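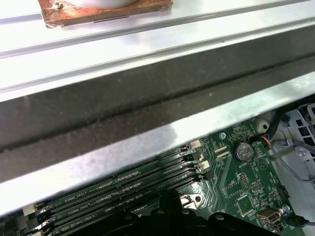 Zwischenbericht zum Vorhaben Prondulance
Arbeitspaket 2: Wahrnehmung und Bewegungsplanung für Arbeiten an Server-Hauptplatinen
Stand: 26.1.20
Bearbeitung: Kiều Vũ

1. Gegenstand des Berichts

Das Arbeitspaket umfasst die Software, mit der ein Arm mit Zweifingergreifer in einem geöffneten, liegenden Gehäuse Bauteile lokalisiert und anfährt. Behandelt werden die Lokalisierung der Platine (Modul Flimska), die Bahnplanung (Modul Flalatley) sowie die Protokollierung und Wiedergabe der Läufe. Greiferkonstruktion und Antriebsregelung sind Gegenstand von Arbeitspaket 1 und werden nur an den Schnittstellen erwähnt.

2. Lokalisierung der Platine

Flimska bestimmt die Lage der Hauptplatine aus Bildern der Handgelenkkamera. Die erste Fassung suchte ausschließlich nach dem Halterahmen des Prozessorsockels. Bei frontaler Ansicht genügte das. Bei flachen Blickwinkeln erzeugten die Metallflächen Reflexe, und die Kantenerkennung setzte die Rahmenecken wiederholt falsch.

Die aktuelle Fassung verwendet drei Merkmalsgruppen: den Sockelrahmen, die Speichersteckplätze mit ihren hellen Verriegelungen und die Knopfzelle in ihrem Halter. Für eine gültige Lageschätzung müssen zwei der drei Gruppen übereinstimmen. Die Steckplatzreihen liefern die Orientierung, der Rahmen oder die Batterie den Versatz. Aufgedruckte Bezeichnungen wie "DIMM4_CPU1" werden gelesen, wenn die Auflösung ausreicht, und dienen dann zur Auflösung der Mehrdeutigkeit zwischen den beiden Speicherbänken. Ohne lesbare Beschriftung entscheidet die Lage relativ zur Knopfzelle.

Der Annotationsbestand ist auf 2598 Bilder angewachsen. Der Zuwachs seit dem letzten Bericht entfällt vor allem auf Ansichten, in denen eine Gehäusekante oder der Greifer selbst einen Teil der Platine verdeckt. Ein Rest an Fehlschätzungen bleibt: Liegt die Blechkante quer vor den Steckplätzen, wird sie gelegentlich als äußerste Steckplatzreihe gewertet. Eine Prüfung auf gleichmäßigen Reihenabstand ist implementiert, aber noch nicht in den Hauptzweig übernommen.

3. Eigenverdeckung durch den Greifer

Im unteren Bildbereich der Handgelenkkamera steht dauerhaft der Greifer. Bisher wurde dieser Bereich mit einer festen Maske ausgeblendet. Die Maske war für den geöffneten Zustand aufgenommen und passte bei geschlossenen Fingern nicht mehr; blanke Schraubenköpfe an den Gelenkstangen wurden dann als Befestigungsschrauben der Platine gemeldet.
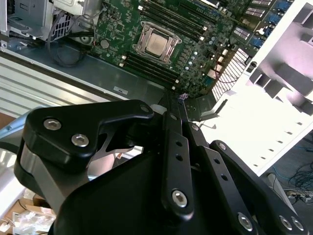 Die feste Maske wurde durch eine berechnete ersetzt. Sie wird bei jedem Bild aus der gemeldeten Fingerstellung und dem CAD-Modell des Greifers projiziert und um einen Sicherheitssaum erweitert. Fehlmeldungen von Schrauben am Greifer sind in den seither ausgewerteten Läufen nicht mehr aufgetreten. Nachteilig ist die Abhängigkeit von der Zeitsynchronisation: Kommt die Fingerstellung verspätet an, hinkt die Maske der Bewegung nach. Bilder mit zu großem Zeitversatz werden deshalb verworfen -- eine Übergangslösung, bis die Steuerung Zeitstempel in der Hardware setzt.

Offen ist weiterhin die Behandlung von Kabeln. Im Gehäuse liegende Leitungen werden als Hindernis erfasst, ihr Verlauf unter Bauteilen wird aber nicht fortgesetzt. Der Planer behandelt diese Bereiche als gesperrt.

4. Bahnplanung

Flalatley plant Anfahrten in zwei Stufen. Die erste führt in eine Warteposition oberhalb der Gehäusekante, die zweite von dort geradlinig zum Zielpunkt. Das Kollisionsmodell enthält Gehäusewände, Platine, Steckplätze und die hohen Bauteile neben dem Sockel. Kondensatoren und Spulen werden blockweise als Quader zusammengefasst; Einzelmodelle brachten in der Simulation keinen Gewinn und verlängerten die Planungszeit.

Der Planer wurde in der Simulation mit 1000 zufällig gewählten Startstellungen geprüft. In 7 Fällen fand er keine Bahn. Alle 7 betreffen Ziele an der Sockelecke, bei denen der Greiferkörper gleichzeitig der Gehäusewand und der benachbarten Speicherbank nahekommt. Eine zusätzliche Drehung um die Werkzeugachse löst vermutlich einen Teil davon; der Suchraum wird entsprechend erweitert.

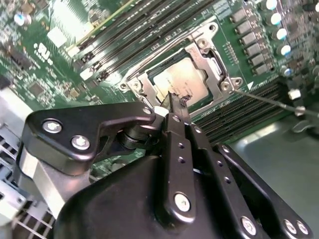
Für die letzte Teilstrecke am Sockelrahmen wurde die Verfahrgeschwindigkeit herabgesetzt und die Kraftüberwachung enger eingestellt. Der Schwellwert ist je Zielzone konfigurierbar und wird mit der Bahn zusammen gespeichert, sodass ein Abbruch später dem gültigen Parametersatz zugeordnet werden kann. Abbrüche nahe dem Prozessor lösen keinen automatischen Neuversuch aus. Der Arm hält an und wartet auf die Freigabe durch den Bediener.

5. Protokollierung und Werkzeuge

Das Wiedergabewerkzeug Đoàn zeigt Kamerabild, berechnete Maske, Lageschätzung und Gelenkwerte auf einer gemeinsamen Zeitachse. Neu ist der Export einzelner Abschnitte als Regressionstest. Damit lässt sich ein Fehler aus einem realen Lauf gegen jede neue Fassung von Flimska prüfen, ohne den Arm zu belegen. Die Bedienoberfläche ist noch unvollständig, insbesondere fehlt eine Filterung nach Abbruchgrund.

6. Abweichungen vom Plan

Die Umstellung der Maske war nicht vorgesehen und hat Kapazität gebunden, die für die Kabelerkennung eingeplant war. Der zugehörige Meilenstein verschiebt sich auf Februar. Zusätzliche Mittel werden hierfür nicht beantragt.

7. Nächste Schritte

Übernahme der Abstandsprüfung in den Hauptzweig von Flimska
Erweiterung des Suchraums in Flalatley um die Drehung der Werkzeugachse
Wiederholung der Simulationsreihe mit unveränderten Startstellungen
Anbindung der Hardware-Zeitstempel nach Lieferung der Schnittstelle durch Arbeitspaket 1
Filterung nach Abbruchgrund in Đoàn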